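Luleo Publishes Results of One-Year Chore Trial: Machines Can Do Parts of the Work, But Not Yet the Whole Job

NANDDALE, November – Luleo, a maker of picking and sorting software for small workshops, today published the results of its first chore trial. The trial asked a simple question which our customers put to us almost every week: can a machine already take over the small, boring jobs in a shop or in a home?

The report is called "Parts of a Job" and it is 84 pages long. It was prepared together with the workshop supplier Elside and the household services company Tanguy. It can be requested free of charge from the Luleo press office.

What was tested

Elside and Tanguy each gave us a list of chores that their own staff do every day. From the shop floor came emptying bins of mixed parts, putting parts in the right tray, wiping a bench, sweeping under a machine and returning tools to their place. From the household side came folding towels, loading a dishwasher, clearing a dinner table, picking up toys and making a bed.

In total 522 attempts were made and written down. An attempt was counted as complete only when the chore was finished from the start to the end and no person had touched the work. If a person had to move even one object, the attempt was counted as not complete. We know that this rule is strict. Our partners asked for it, and after some discussion we agreed that they were right. A worker who must stand beside the machine all day has not been given any free time.

What was found

The best results came from picking simple, rigid parts out of a bin. When the parts have the same shape, when the bin does not move and when the light stays the same, a robot arm can repeat this work for a long time. Problems start near the walls. A part that lies flat against the side of a bin, or below another part, is much more difficult to take than a part in the middle. Several of the attempts which were not complete ended with one last part in a corner.

Sorting into trays was also good, as long as the trays were fixed. When the staff of Elside used the same bench in the morning and left the trays a little bit turned, the results became worse in the afternoon. This is a very normal thing in a real workshop, and we decided to leave these attempts in the report.

Wiping and sweeping were in the middle. The machines covered the surface, but they did not know well when a surface was clean. The household chores were the most difficult. Towels and bed sheets change their shape each time they are touched, and a dinner table is never the same two evenings one after another. Loading a dishwasher went well with plates and poorly with cups, bowls and anything with a long handle.

Speed is another point. For almost all chores, an experienced person was faster. Elside told us that speed is less important for them at night, when the workshop is closed, and that a slow machine could still prepare the bins for the next morning. Tanguy sees it in a different way. Its customers expect that a kitchen is ready when they come home, and they will not accept a machine which stops halfway with the plates still on the table.

What Luleo will do next

Based on these results, Luleo will concentrate on bin emptying during the coming year. A new version of our picking software is planned, with special attention to parts near walls and in corners. It will be tried first at the Elside workshop in Nanddale, in night hours, on one bench. The goal is to run for 60 nights and to write down every stop and the cause of it.

Together with Tanguy we will continue the work on table clearing, but we do not announce any product for the home at this time. We prefer to say this clearly, as we receive many letters with this question.

Companies that have a repeated picking task are invited to send us a box of their parts. We can accept up to 500 parts from each company, and they will be returned after the tests. Please do not send sharp, oily or breakable items. A short form with the size and the weight of the parts should be put inside the box.

About Luleo

Luleo develops software for picking, sorting and bin emptying with robot arms. The company is located in Nanddale and works mainly with small and medium workshops. Journalists who wish to visit the test area can write to the press office, and visits are possible in the morning from 9 a.m. 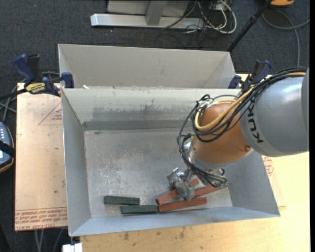
Can a robot do the household chores by itself today?

Some single steps, such as picking up firm objects or loading plates, can be done by a robot under good conditions, but a complete chore in a normal home still needs a person to help and to check the result.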